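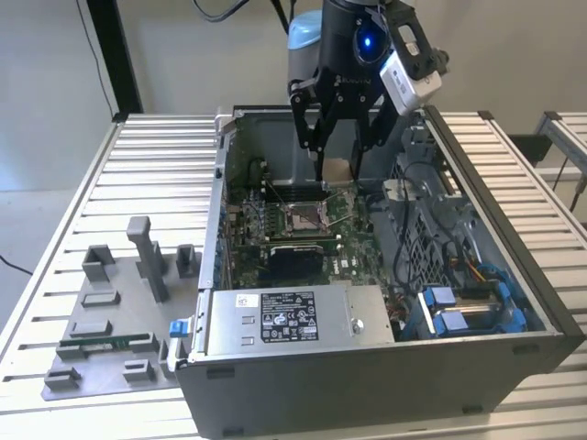
Getting Another Few Years Out of the Old Desktop

My main computer is old enough that the kid at the repair counter in Plirndale called his coworker over to look at it. I took this as a compliment. It still does my taxes, it still plays solitaire, and apart from one bad week in June it has never asked me for anything except money.

What follows is what I've learned about keeping a tower alive in a house with two cats, a woodstove and a husband who sands things indoors. Most of it costs nothing. Some of it costs a little and saves you a lecture.

Before you open it

Shut it down properly, flip the switch on the back of the power supply, and pull the cord. Then hold the front power button in for a few seconds. There's usually a bit of charge hanging around in there, and if a fan gives one last sad twitch, that was it leaving.

Take a picture of the back with your phone before you unplug the rest. You will think you can remember which hole the speakers go in. I have thought this too, and spent an evening listening to nothing.

Work on a hard table with decent light. Carpet is out, and so is the bed, and so is any sweater that crackles when you take it off. Touch bare metal on the case before you touch anything inside, and again whenever you've wandered off for coffee. A wrist strap is better. Mine cost 3 dollars and makes me look like I'm on parole.

Lay the tower on its side so the board faces up. Screws dropped in an upright case travel to places you can't reach without removing everything you own.

Dust

Canned air, short bursts, can held upright. Tip it over and it spits freezing liquid, and you get to find out what that does to a circuit board. Hold the fan blades still with a finger or a pencil while you blow. Letting them whiz is fun and bad for the bearings.

Do this outside or in the garage. I did it once in the kitchen, and there was a gray film on the butter.

Skip the household vacuum inside the case. The nozzle builds up static, and it'll also eat a jumper cap without so much as a burp. A clean, soft paintbrush gets the heatsink fins fine. If the front panel has a foam filter, wash it in the sink with dish soap and let it dry overnight — all the way dry, please.

Memory that's come loose

If the machine beeps at you and shows a black screen, try reseating the memory before you try anything that involves a credit card. Push the clips at the ends of the slot outward and the stick will pop up. Handle it by the edges. Line up the notch with the bump in the slot, then press down evenly until the clips snap back by themselves.

It takes more force than seems polite. Gøran Bråten, who ran the evening fix-it class I took, used to tell us to press "like a doorbell at the house of someone who owes you money." He was right, and I've never found a better way to put it.

If you're adding memory, check what kind the board takes. Old and new types have the notch in different spots, and no amount of doorbell will help you.

The little battery

There's a coin-shaped battery on the board that keeps the clock going. When your computer starts waking up convinced it's years ago, that's the culprit. Pop it out, note which side faced up, and take it with you to the drugstore so you buy the same number. You may have to set the date again in the startup menu. Write down any odd settings first.

Leave this part alone

If you have no reason to touch the processor, don't. The contacts in some sockets are finer than hair, and a bent one turns a free afternoon into a new computer. If you do lift the heatsink, clean off the old paste with rubbing alcohol and a coffee filter, and put a pea-sized dab of fresh on. The power supply stays shut, always. There's nothing in there for you or me, and it bites.

Screws

Muffin tin. One cup for the case, one for the drives, one for the ones you don't recognize. Case screws and drive screws look like twins and have different threads, and a drive screw forced into the wrong hole stays there for life. I labeled my tin with masking tape and it's never had a muffin in it since.

When you close it up, check that no cable is leaning on a fan. Plug in the power and the monitor and try it before you put the side panel on. The moment all the screws are tight is when you'll see the cable you forgot.

Updated 8/15/18 to add the bit about the coffee filter. Paper towels leave lint.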